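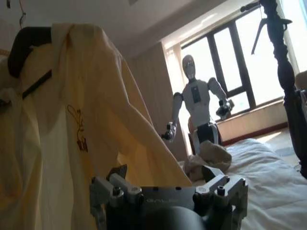

Figure 6. Cream-colored shirt, hanging.

Section 2. Steaming a Hanging Garment

These steps apply to the Husano garment steamer with the standard hose and brush head. For the travel head, see the leaflet packed with it.

Before you start

Check the care label. Do not steam leather, suede, waxed cotton or anything marked "do not steam." Empty the pockets.

1. Set the base on a flat floor. Keep the hose above the base at all times.

2. Lift out the tank and fill it with cold tap water to the 2000 ml line. Do not add starch, scent or vinegar.

3. Push the tank down until it clicks.

4. Plug the cord straight into a wall outlet and turn the dial to 1. The light turns from red to green when the steamer is ready.

5. Hang the garment on a plain hanger. Close the top button on shirts and straighten the collar.

6. Point the head at the floor and press the trigger until the steam runs evenly and no drops come out.

7. Work from the shoulders down. Pull the hem lightly with your free hand and keep that hand below the steam.

8. Do the sleeves last, one side and then the other.

9. Let the garment hang until it feels dry before you fold it or put it away.

CAUTION: Steam burns. Never steam clothing while someone is wearing it.

CAUTION: Unplug the steamer and let it cool before you remove the tank.

Note: Gurgling in the hose means water has collected in a low spot. Raise the head straight up and wait for the water to drain back.

Note: Heavy linen may need dial setting 2 and a second pass on the inside.

Replacement brush pads are sold under part number 1294. For cleaning and scale removal, go to Section 3.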